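Dritance launches bedroom tidying service for people who eat in bed

For immediate release, 8/11/24

Household tidying firm Dritance has launched a service for the one room its customers have always asked it to skip. Panolon is a single visit of two hours, carried out in the bedroom, and it deals chiefly with snacks.

The firm has spent three years sorting kitchens, and in that time it has come to know where the contents of kitchens go. They go upstairs. A customer who keeps flour in labelled jars will often have oat sachets in the bedside drawer and half a packet of crackers in a dressing gown.

"We would finish a larder and the customer would be delighted, and then somebody would open the wrong door on the landing," said Idrisa Nyamweya, founder of Dritance. "I have seen biscuits filed under pillows. I am not judging. I have a shelf."

Dritance tried the service in 33 homes during October. Customers were asked beforehand to guess how many packets of food were in their bedroom, and most guessed two. The average was 18. One household in the trial reached 100, a figure it has asked the firm not to connect with its street.

A Panolon visit starts with the bed, which is made, or at least pulled roughly flat, and used as a sorting table. Every packet in the room is brought to it. Packets are picked up one at a time and the customer decides whether each is food, rubbish or something they are fond of. The last group is larger than one would think, as a good deal of snack packaging now comes in the shape of a character with a bow on its head, and people find it hard to put a face in the bin.

Oats, sweets and anything in a shiny bag are treated alike. Torn packets are checked first. Crumbs are shaken out of the bedspread at the end, preferably through a window.
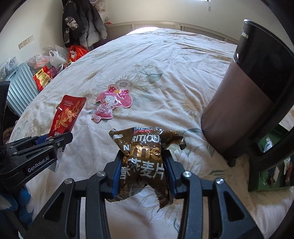

What happens to the snacks

Dritance does not ask anyone to stop eating in bed. The firm tried that with its first few customers and was not invited back. Each household is instead left with one lidded box, the Pultex, which holds around a week of sensible snacking or an evening of the other kind. Anything that fits in the box may stay in the bedroom. Anything that does not goes back to the kitchen, where it will be put in a cupboard and, for a while at least, remain there.

Open storage bins are allowed for other belongings, but the tidier will look in them. "A bin with no lid is where a packet goes to be forgotten," Nyamweya said. "You put it there for the evening and it's still there at Easter."

Coats, appliances and other things that have settled in the bedroom are left where they are unless the customer asks. A longer visit covering these, called Stasiv, is planned for the spring, when the firm expects people to be feeling braver.

Booking

Panolon visits can be booked now through the Dritance office, mornings and afternoons. Customers are asked not to tidy up beforehand. Most do, and the tidiers generally find it all in the wardrobe.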